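打印本页 | 用电子邮件发送

换网线、铺木板和一堆没地方放的短线

2018年3月27日　作者：本站站长

上周把工作间的网线重新理了一遍。拖了很久，从去年七月搬过来就说要弄，结果一直是哪里能插就插哪里。这次是被逼的。Griltel 的人来换了入户的设备，位置从门后挪到了窗边，原来那根线够不着了，只好把整张桌子跟着动。既然桌子要动，上面的东西就得全拿下来，那就干脆一次弄完。

写下来主要是给自己留个底，下次再搬的时候不用重新想。

先说动手之前是什么样

原来的布局很简单，也很乱。交换机搁在书架最底下那层，灰大，每次插线都得趴在地上用手电照着。线从书架后面绕出来，沿着墙角走一段，再从桌子后面翻上来。所有的线颜色都差不多，又长短不一，长的那些就在地上盘着，吸尘器从来吸不到那一块。

我自己其实能忍。问题是查故障的时候很费劲。有一次打印机掉线，我从打印机那头开始顺着线摸，摸到书架后面摸丢了，换了一根又摸丢了，最后是把线一根一根拔下来看哪个灯灭，才找到。拔错的那几次还把别人正在传的文件断了。那天之后我就在本子上写了一条：交换机要放到站着能看到的高度，蓝线归一类，每根线两头都贴标签。

写归写，一直没做。

桌上铺的木板

桌面本来的漆已经花了，工具放上去会划，热熔枪滴上去的胶也抠不干净。我去 Stankevičius 那边的木料铺裁了一块板，浅色的，木纹比较直，直接铺在桌面上。店里问要不要上漆，我说不要，上了漆反光，看小零件眼睛累，而且脏了可以直接用砂纸磨一磨。

裁板的钱比我想的少，运费倒是贵。我没让他们送，自己绑在车顶拉回来的，路上开得很慢。回来之后在屋里平放了几天才用，怕它翘。现在看是平的，四个角拿直尺靠过，没有晃。到了夏天再看，去年七月这间屋子潮得墙纸都起泡，木头大概也会有点反应。

铺板的时候在底下垫了几小块毛毡，防滑。双面胶试过，撕下来会带一层漆，放弃了。毛毡够用，推一下会动，正常干活不会动。

板的边缘我用砂纸带了一遍，先粗后细，只磨棱，不磨面。磨完拿湿布擦，等它自己干，再擦一遍。木屑会钻进桌子缝里，所以最好在阳台上磨，我是磨到一半才想起来搬出去的。

交换机

交换机没换，还是原来那台黑的。同样的机器二手价已经跌得没什么意思，卖掉再买新的不划算，况且它一直没坏过。上面一排十二个口，以前在书架底下的时候只看得见左边几个，右边的全靠手摸。现在拿到桌上，正面朝着人，插线拔线都看得清楚，下面那几排也能看到。

拿上来之前先吹了一遍灰。通风的缝里积得很厚，吹出来一大团。建议在室外吹，戴口罩。吹的时候要断电，电源线拔下来放在旁边看得见的地方，免得顺手又插回去。吹完用软毛刷把口子里面轻轻带一下，不要用棉签，棉签会掉毛，毛挂在触点上很难弄出来。

网线这次用的是蓝色的。买的是 Rendau 的成品线，没有自己压水晶头。以前我是自己压的，省钱，但是十根里总有那么一两根接触不好，测线仪一测灯跳来跳去，剪掉重来，剪掉重来，一个下午就过去了。成品线贵一点，插上去就能用。
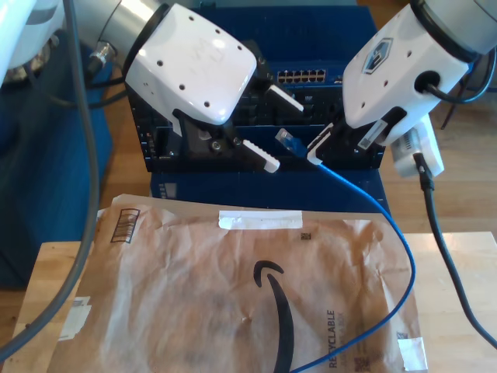 线的长度这件事，我吃过几次亏，所以多写几句。

从交换机到桌边设备的那几根，我统一买了2米的。再短的不是不能用，可设备一挪就得换；再长又要盘。盘线这事看着整齐，一旦要抽出来其中一根，就得把扎带全部剪开。2米的线在桌面上走一个缓弯，垂下来一点，正好。沿墙走的那根是单独量的，从窗边到书架，拿一根棉绳贴着踢脚线走了一遍，再把棉绳拉直了量。不要直接用卷尺量墙，转角的地方总会少算。我上次就少算了，线买回来差一巴掌，只好中间加了个直通头，加了直通头的地方后来果然出毛病。

插头的卡扣也要留意。便宜线的卡扣又硬又脆，拔几次就断，断了之后插头看着还在口里，稍微碰一下就松。这种毛病最难找，因为灯有时候是亮的。我现在的做法是，卡扣断了的线当场剪掉一头，扔进坏线盒，不给自己留“先凑合用”的余地。

拔线的时候捏住卡扣往外退，不要拽线身。这个大家都知道，可是手一伸到设备后面就忘了。

关于标签

标签机用的是 Besell 的，小的那种，装电池。打出来的字不大，够看。每根线两头各贴一张，写的是端口号和去处，比如“22 打印机”。编号从墙上的面板那边排，不按交换机排，因为交换机以后可能会换，墙不会。

标签的贴法有两种，一种绕着线缠一圈，一种对折成小旗子。缠一圈的看上去干净，但是字会弯到背面去，要转着线看。小旗子的字是平的，缺点是密的地方会互相挡住。我在交换机这头用缠的，在设备那头用旗子，目前看还可以。

标签离插头要留一段距离，别贴在插头护套上。护套是软的，一弯就翘边。贴在护套后面一指宽的位置最稳。

还有一件小事，贴之前用酒精片把那一段线擦一下。新线表面有一层滑滑的东西，不擦的话，过几天标签自己就开了。我第一批没擦，开了一大半，又重新打了一遍，浪费了不少色带。

牛皮色信封袋

拆包裹剩下的亚马逊带衬信封袋，我以前都是直接丢，现在留下来用。棕色纸面的那种，里面有衬，放桌上垫东西很好使，拆开的小设备搁在上面不会磕，也不会刮木板。袋口没撕坏的还可以拿来装短线，外面用粗笔写上内容，竖着插在抽屉里，像文件夹一样翻。

以前短线是装在一个饼干铁盒里的，打开就是一团，找一根线得把整团拎起来抖。按长短分袋之后好找多了。分的时候没有分得很细：很短的一袋，中等的一袋，长的挂墙上，不确定好坏的单独一袋。最后这袋要定期清，不清就会越来越厚。我定的是每个月月底测一遍，能用的归队，不能用的剪头。

写字的时候用油性笔，水性的在那个纸面上会糊。寄件标签我一般会撕掉或者涂黑，上面有地址电话。撕不干净的就翻过来用另外一面。

袋子不要装太满，鼓起来就插不进抽屉了，而且线在里面折得太死，弯折的地方时间长了会发白。

走线的几条

这部分是做到一半才想清楚的，前面那半后来返工了。

电源线和网线分开走。我原先图省事扎在一起，速度没觉得有影响，可是找线的时候两种混在一起很烦，动一根全都动。现在电源线从桌子左后方下去，网线从右后方下去，中间不交叉。

转弯要缓。线从桌面垂下去的地方最容易被压出死弯，抽屉一关，正好夹在那里。我在桌沿背面粘了两个线夹，让它先往后走一段再往下。线夹是自粘的，背胶一般，粘之前一样要用酒精擦，按住数几十秒再松手，隔一夜再挂线。

粗线留出活动的余量。粗的线自己有劲，你硬把它掰到哪个方向，它会慢慢把接头往外顶。让它走一个大弧，接头那里反而不受力。带金属接头、要拧紧的那种线尤其是这样，先把弧度摆好，再去拧接头，顺序反了就会一直别着劲。

扎带换成了魔术贴的。塑料扎带剪起来有剪到线皮的风险，我剪到过，而且剪下来的小头很尖，扫不干净，光脚踩到很疼。魔术贴一卷99块，听上去贵，但是长，自己剪，这次用掉的连一小半都没有。剪的时候宁可长一点，短了绕不过来就废了。

细线不要跟粗线捆在一起。细的会被勒进粗线的缝里，看上去没事，拉的时候就知道了。细线单独走，隔一段松松地搭一下就行。

桌面上的东西要往后收，前面留出一条干净的木板。我的习惯是每天收工前用干刷子扫一遍木板，顺着木纹扫，碎线皮和小螺丝都在里面，横着扫会卡在纹路里。扫下来的东西别急着倒，先看一眼有没有螺丝。

木板上已经有一点深色的痕迹了，有的是木头本来就有的纹，有的我也说不上来是什么时候弄上去的。没打算管。等用到不平了，再拿砂纸通磨一遍。
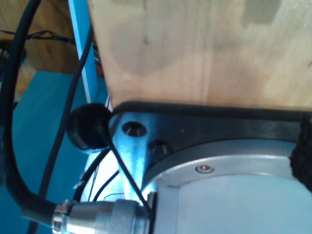

花了多少时间

比预想的长。本来打算一个晚上，后来用了整整一个周末，中间还断了一次网，因为我把上行那根也拔了。断网的时候不能查资料，说明书又是电子版的，只好凭印象插回去，等灯亮了再下一步。所以如果你也要弄，先把要查的东西打印出来，或者存到手机里。

时间主要花在下面这些地方：

拆旧线。旧线从书架后面抽出来的时候挂住了钉子，只能把书架挪开，挪书架就要先把书搬下来。搬书用的时间比理线还多。

吹灰和擦东西。交换机、插座、墙角，全都擦了一遍。墙角那一段踢脚线擦完颜色都不一样了。

打标签。第一批返工，前面说过了。

测线。每根线插好之后测一次，贴完标签再测一次。第二次看起来多余，可是真测出来一根没插到底的。

真正插线的时间很短，10分钟都没用到。

还没弄完的

墙上那块面板的盖子没装回去，少一颗螺丝，型号跟手头的都对不上，要去五金店看。带着旧的那颗去，别凭记忆买。

交换机下面深蓝色的底座高度还可以，再高一点插下面那几排口会更顺手。先用着，等哪天裁板剩下的边角料派得上用场，再垫一下。

书架最底下那层空出来了，暂时放了打印纸。那里灰大，纸要留着外面的包装，用多少拆多少。

Griltel 新换的那个设备，指示灯特别亮，晚上整间屋子都是它的光。我剪了一小块半透明胶带贴上去，能看见亮不亮，又不刺眼。贴的时候避开散热孔。

还有那袋不确定好坏的线，这个月底该测了。袋子已经比上个月厚。

打印本页 | 用电子邮件发送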